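25/09/2021

**Trencombe lunch room gets its tables back, and trays with them**

The lunch room at the Trencombe community hall is open again after being shut since July, and the first thing regulars will notice is the trays. Everything goes on a tray now. Plate, fork, cup, the lot. Pick up at the hatch, carry to your table, carry back when done.

Sharada Ramasamy, who runs the kitchen, said the old way was wearing everybody out. Plates got left on window sills. Forks went in the trash with the napkins. One lunch service before the closure the kitchen ran short of forks before the second sitting and people ate rice with teaspoons.

"We were buying forks every few months," she said. "You'd do the dishes at the end of the day and there would be fewer then you started with. So trays. It's a dull answer but I like it."

The room seats 96, same as before. Two sittings on lunch days, the first at noon. Price of a hot plate stays at $5, and that includes tea or coffee but not dessert.

**What's new in the room**

The floor was the reason for closing. A leak under the sink wall had got into the boards on the kitchen side and those had to come up. While they were up the hall decided to do the lights and the serving hatch too, which is why a short closure turned into a long one. The hatch is wider. You can now get two people side by side at it without elbows.

Fresh paint, a pale green, picked from a vote sheet pinned up in the entry. White came second. Chairs are the old ones, cleaned.

The trays were bought from Naidu, the catering supply place on the bypass, along with new plates. Total for both came to $577, paid out of the spring plant sale. Ramasamy said she went back to the shop twice before settling. The first kind she tried had no lip to speak of and a plate would slide right off if you tipped it going round the corner by the coat rack. She wanted a rim. She also wanted dark plates, over the objections of several people who feel food looks better on white.

"Beets," she said, when asked why. "Turmeric. Everything we cook stains."

**How it works**

Trays are stacked left of the hatch. Take one first, then your fork from the bin, then the plate. Please don't go straight to the hatch and come back for a tray after, it stops the whole line. There was a fair bit of that at the trial lunch.

When you're finished:

- scrape leftovers into the green bucket
- plate and fork stay on the tray
- tray goes on the rack by the back door, not on the hatch
- cups have thier own shelf, top right

Anyone who has trouble carrying can ask at the hatch and somebody will bring the tray over. No need to explain. Ask for a table near the front if you want one, those are kept free until the line has gone down.

Kids' portions come on the same plates for now. Smaller ones are on order. High chairs still in the closet by the stage.

**Trial lunch**

A trial lunch was held for people who had helped with the move, mostly to find out where things jammed. The food was lentils, rice and a cabbage salad. The jam was at the fork bin, which had been put on the wrong side, so that everyone had to reach across the person behind them. It has been moved.

Other complaints: the new lights buzz a little when first switched on, the back door needs a stop, and the rack fills up fast if trays go in at an angle. Ramasamy has asked for a second rack. Until it comes she wants trays pushed in flat, all the way.

She was pleased with the washing up. Trays come back with the plate and fork still on them, so one person can clear straight off the tray at the sink while another stacks. Last year that job took three and there was still stuff turning up under chairs at closing.

"I found a plate behind the piano once," she said. "With the crust still on."

**Groups and rentals**

The Stiseva singing group goes back to its usual evening slot and will have use of the tea things but not the stove. The Sirness quilters, who have been meeting across the river all summer, are coming back too and have asked for the long tables by the windows. That is fine except on lunch days, when the long tables are needed until the second sitting clears.

Anyone renting the room for a party can use the trays and plates at no extra charge. They must be washed and back on the shelf before the key is returned. The deposit hasn't changed. Candles are no longer allowed on tables, wax was a problem, so bring the battery kind or go without.

The bulletin board is back up in the entry but smaller, and old notices were taken down. If yours was one of them, it's in a folder in the office. Lost property from before the closure is also in there. Four umbrellas, a child's boot, reading glasses, a good casserole dish with a glass lid. Come and get it or it goes to the rummage table.

**Still to do**

Menus for the next few weeks are going up on the entry board as they're settled. Soup days will need bowls, and the bowls have not been sorted yet. The old ones fit on the new trays but only if the plate comes off, so no bread plate with soup until something better is found. Suggestions to the kitchen, in writing please, not shouted through the hatch.

Helpers wanted for the sink, both sittings. Aprons provided. Leave your name at the office or tell Ramasamy on the way out. 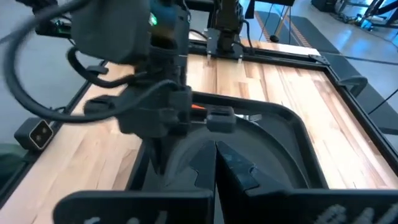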